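Komeck shed arm gets a practice room

If you've walked past the back bench at the Komeck workshop lately and wondered why there's a bare aluminium post bolted to it with nothing on top, I can finally tell you. It's waiting for its arm! The arm build has been going since December, and while the last of the printed joint covers are being sanded and painted, the software half of the group has gone ahead and started without the hardware.

I dropped in on a build night to see how they're getting on (and to return a torque driver I'd had for far too long, sorry Kwok-wai). Six people were squeezed in between the laser cutter and the kettle, mostly looking at one laptop. Lai-ching Wan started the project after her old kitchen job left her with a sore shoulder and a lasting grudge against stacking mugs. She wants an arm that can clear a table at home. It doesn't have to be fast, she told me, it just has to put the mug down the same way up as it found it.

Chia-hao Chu has been building the practice room, a simulated bedsit they've all started calling Helmont. The idea is that the control code gets to bump into things in there for free before it's let anywhere near real crockery. He's filled it with whatever free models he could find, so the furniture doesn't match and the table looks like it's been through a few share houses. I rather liked it. There's a bed at the back, a lamp, a pot plant, and a mug that everybody has strong feelings about by now.

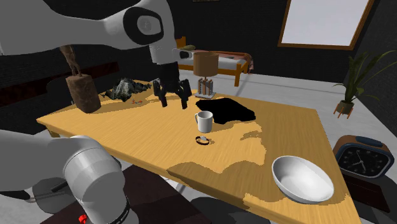
The Helmont room, with the gripper open over the table behind the mug. Render: Chia-hao Chu

The mug is the main job at the moment. Pin-yu Kan wrote the grasping part, and she had it going for the handle first, then changed her mind and went for the rim. They run it in batches of 14 tries with the mug shifted a little each time. The best batch so far got nine clean lifts, and there was a fair bit of cheering over that one. The worst batch I won't put in print, except to say that the mug spent most of it on the floor.

After that comes the bowl on the front corner, which Pin-yu reckons will be harder. It's wide and shallow and the fingers don't open very far, so she'll probably have to tip it or take it by the edge. Yen-ting Yau thinks a softer fingertip would sort it out and has been casting silicone pads in an ice cube tray. I was handed one to squash. Very satisfying.

On the hardware side, Kwok-wai Tsang says the shoulder and elbow are together and turning nicely by hand. The wrist has been rebuilt after the first bearing seat came out oval – his printer, his fault, he says, though the colour of the language suggested he'd blamed the printer at the time. The wiring still has to go in, and he wants a proper emergency stop on the bench before anyone plugs in a motor. Good man.

Money-wise they've spent $1,505 to date, most of it on motors and the power supply. Everyone's put in a bit and the workshop covered the filament. If you've got a spare 24-volt supply or a box of M4 cap screws sitting in the garage, they'd love to hear from you, and so would whoever keeps getting sent out to buy more screws.

They're in from 7 pm on build nights and you're welcome to pull up a stool, members or not. Bring a mug you don't care about. The arm will be wanting real ones once the wiring's in, and Lai-ching has already said hers are off limits.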